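The Cislow Bedside Psalm Box
76 cards, one wooden tray, one ribbon

$40
In stock, ships from Ladefoged

I made the first one of these for myself, on index cards, with a pen that was running out. I'd been trying to read a psalm every night before turning off the lamp and I kept failing at it. I'd pick up my Bible, get lost in the notes at the bottom of the page, check one thing on my phone and then it was 11:30 and I was reading about somebody's kitchen remodel. So I copied out Psalm 4 (it's only eight verses!) and leaned it against my alarm clock. The next night I did Psalm 131. By the end of September I had a shoebox.

The printed set is what that shoebox grew into. Each card has a psalm on the front, or part of one if it's long, and on the back a single line to pray and a lot of blank space.
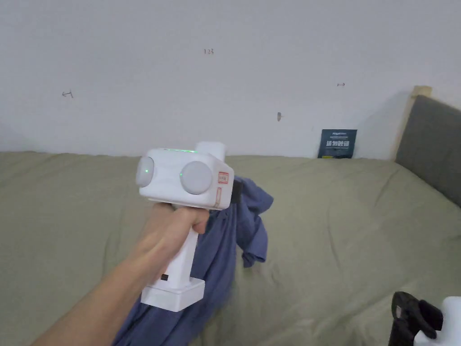
I left that space on purpose, and people use it in ways I hadn't thought of. My friend Hamisi Massawe writes down the initials of whoever he prayed for that night, so when a card comes around again he sees the old names and remembers to call them. I mostly write the month. A few of mine have a word or two next to it that only I would understand, and I like running into those again.

How the box is set up

There are 4 sections, with a tab for each: Thanks, Trouble, Waiting and Rest. You can go straight through from front to back, or you can go to the section that fits the day you had. I did straight through for a long time and now I mostly don't. After a bad phone call I want Trouble, and I don't want to have to be cheerful first. The psalms sure don't make you!

The ribbon marks your spot. If you have a cat, tuck the ends in.
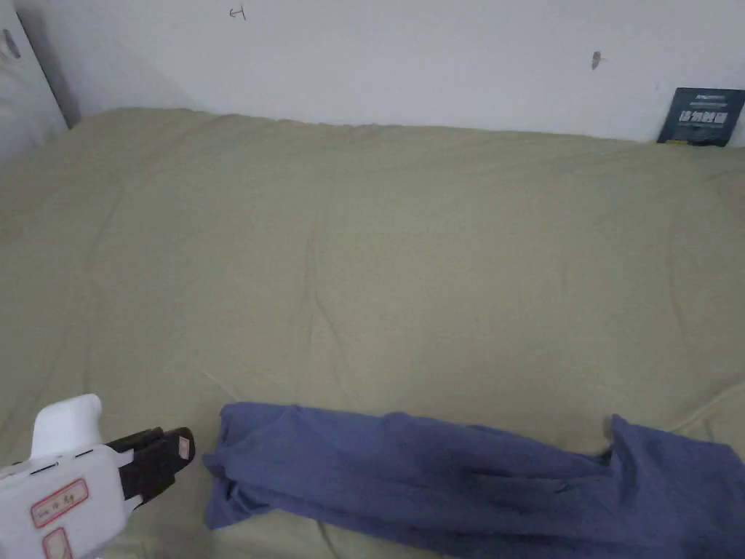 The type is big. I wear reading glasses and I take them off before I pray, so I asked for letters I could manage without them by lamplight. Lærke Hallgrímsson did the lettering on the tabs and the little border of reeds on each card, and she talked me out of gold edges (she was right, they flaked all over the sample). The cards are thick uncoated stock from Wundier. Pencil works great, ballpoint is fine, gel pens need a minute before you put the card away.

What you get

76 psalm cards, 5 x 7 inches
4 section tabs
8 blank cards for verses of your own
Maple tray with a slot in front to stand up tonight's card
Ribbon marker
A folded sheet with a plan for Lent, 40 cards in order

Things people ask me

Is it good for kids? Some of it. The Rest section is lovely read out loud at bedtime, and the prayer lines are short enough to say together. I'd skip around in Trouble until they're older, but you know your own kids.

Do I have to start on a certain day? No. Start on a Friday, start in the middle of Lent, miss a week and pick it back up. My ribbon sat in one place for most of a summer when my mother was sick. I didn't try to catch up afterward, I just read the next card.

Why aren't all 150 psalms in there? Because the tray would be as long as my arm. I picked the ones I could stand to read tired. Psalm 88 made it in, and I went back and forth on that one more than any other. It ends in the dark. But I've had nights when it was the only one I could say with a straight face, so it's in the Trouble section, near the back.
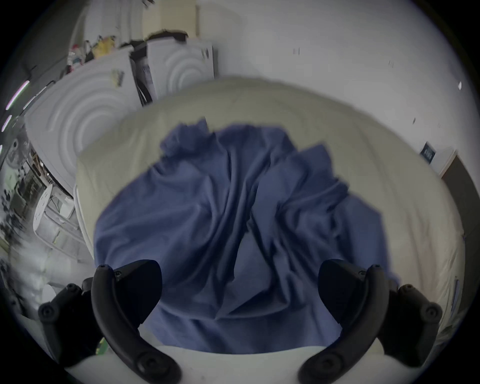
Can I get just the cards? Yes, pick "refill" from the menu. It's the same cards and tabs, no tray. A recipe box will hold the refill if it's the bigger 5 x 7 kind.

Do you do church orders? I do, and the price comes down at 8 boxes. Write to me before you order so I can check what's on the shelf. If you're giving them to a confirmation class, I can leave the plastic wrap off so you can write something inside first.

Shipping and returns

Boxes go out in Zavico mailers and they hold up pretty well. If a tray shows up cracked, send me a picture and I'll mail another one, you don't have to send the broken one back. If you just don't care for it, you have 40 days to return it. Cards you've written on are yours to keep, so please take those out first.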